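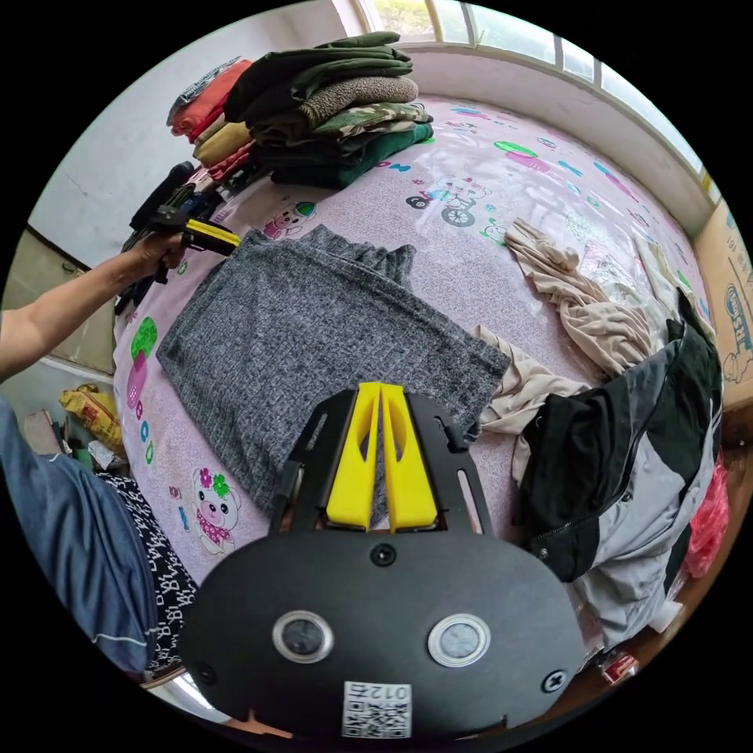
My aunt's Hollano would start for three people in the world, and by the March I am telling you about it was down to one, and that one was me. She had bought it new in Skorkitwood when I was small enough to ride in the back with my feet not touching anything, and she had kept every receipt in a cookie tin, right down to the wiper blades. Now she had agreed to sell it, and I was to drive it over the hills to Furkmont and hand the keys to a buyer neither of us had met. The heater had given up two winters before, so she wouldn't hear of my going without something warm. I found her gray knit sweater folded flat on the bed in the little room at the back, on the pink sheet with the bears riding their bicycles among the hearts and the colored circles, the same sheet I'd slept on when I came to stay in the summers. I put the sweater on over my shirt and went out to the driveway.

She was already there in her slippers with one hand on the roof.

"Second gear sulks," she said. "You know that."

"I know that."

"And don't let them tell you it leaks. It marks its territory, is all."

I promised to defend it, and she gave the roof two pats, the way you would a horse, and went back in without waiting to see me off. I pumped the gas twice, counted to four, turned the key, and the old Aksoy engine cleared its throat and caught. I had learned that count at fourteen, sitting on a cushion in the driver's seat with the garage door open, and I believe I could do it in my sleep.

The road from Skorkitwood climbs for 14 miles before it does anything else, and a Hollano climbs at its own pace. A bread truck sat behind me for most of it, and I kept giving the driver a little wave to say I was sorry, until he pulled past on the straight by the gravel pit and gave me a little wave back. I went through the gears and thought about all the places that car had taken us — the lake, the dentist, my cousin's wedding with the cake on my knees and my aunt braking for every leaf — and I got so far along in my thinking that I missed the turn at the top and had to go around by the reservoir, which added half an hour and was much prettier anyway.

The buyer turned out to be a young woman with a toolbox and a baby on her hip. She handed me the baby without asking and got down on her back in the driveway, and for a good while all I could see of the sale was her boots.

"It leaks," she said from underneath.

"It marks its territory."

She laughed at that, and slid out, and wanted to hear it run. So I sat her behind the wheel and stood at the window, bouncing her baby, and told her the business with the pedal. She pumped twice and turned the key too soon. Nothing. She did it again and waited too long. The baby had got hold of the collar of the sweater and was chewing it thoughtfully.

"Count to four," I said. "But slow, like you're a little bit tired."

She shut her eyes. I could see her lips going. Then she turned the key and the engine cleared its throat for her just as it always had for me, and I'm not ashamed to say I had to look over at the neighbor's hedge for a minute.

She paid 2398 dollars, counted out on the hood, mostly in twenties, and she threw in a ride to the bus station so I could see her drive it. She was a better driver than I am. Second gear sulked once and then thought better of it.

I got home at 7 with a damp collar and the money in an envelope. My aunt put the envelope in the cookie tin without looking inside.

"Did it start for her?" she said.

"Third try."

"Well," said my aunt, and moved the kettle over to the hot burner. "It took you a week."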